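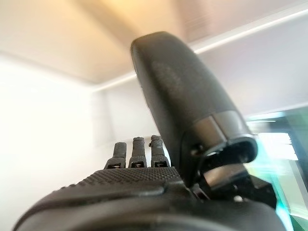
Thumb and palm from the wrist cam. Note the knurled pad.

Workshop tips: teaching the hand by remote

Quick ones from Saturday, before I forget. Mostly for whoever's on the glove next.

Warm up with nothing in the hand. Open, close, thumb across, back. Two minutes. If the thumb lags yours, recalibrate now, not after lunch.

Check the wrist view before every batch. You want thumb, fingers and the pad all showing. Pad missing – camera's slipped, nip it up with the small hex key.

Go slow on the close. Slower than feels natural. Réjean closes like he's catching a bus and we binned most of his October runs.
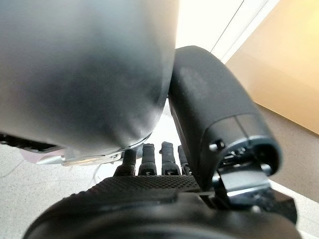
Stop when you've got contact, hold for a beat, then lift. Don't re-grip mid lift unless the task sheet says to, it learns the fumble along with everything else.

Botched one? Mark it bad straight away. Dont trust yourself to remember which it was out of 115.

Wipe the pad with a damp microfibre cloth, no solvent. Colour of the cloth doesn't matter, lint does.

Cables – tape them flat or run them behind your chair. Murray has been over twice.

Swap operators every hour. Tired wrists make wobbly demos, and you won't notice til playback.

Save to the Tosamari drive, not the desktop. Zyanya has the pasword. Folder name is task, then your initials, then run number.

Spare glove batteries are in the grey drawer. Put the flat ones on charge please.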